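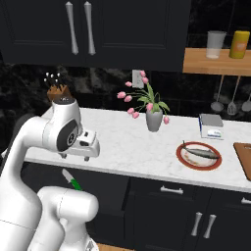 To: vosto-users list
Date: 14 September 2026
Subject: Re: [vosto-users] How many demos per kitchen layout?

> We are starting on the counter tasks in Vosto and plan to record
> 20 demos in each kitchen layout. Is that enough for pick and place,
> or should we record more demos in fewer layouts? Also, do you keep
> the extra objects on the counter, or clear them out first?
>
> Brindstead group

We went through this in May, so I can tell you what we ended up with.

For pick and place we now record 16 demos per layout and spend the time saved on more layouts. Our first set was 53 demos in a single kitchen. The policy trained on it did fine in that kitchen and fell apart when we changed the cabinet color and the backsplash. With seven layouts and fewer demos in each, it held up much better on kitchens it had not seen.

Keep the extra objects. In the dark navy kitchen we leave the vase of tulips, the knife block and the small box on the counter while the task object is the fish on the plate. The tulips spread a long way over the counter, and the operator has to plan the reach with them in mind. Those are the demos I would least like to lose. If you clear the counter first, the policy never sees a detour.

A few practical points:

Check the start state before you record. Objects sometimes spawn in odd places – below the countertop edge, or touching the arm. We reset those by hand and did not find a good way to filter them later.

Dark backsplash with white counter is hard on the default exposure. The Akyol lighting preset was better for us, but it only loads if you set it before the scene, not after.

Save the failed demos in a separate folder. We deleted ours early on and regretted it when we wanted to train a success classifier.

Don't let one operator record a whole layout. Ours all approached from the same side, and it showed in the results.

The replay script is in the Trukerstead branch. It still drops the last gripper command if the episode ends while the fingers are closing. I have a patch for that and can post it here if anyone wants it.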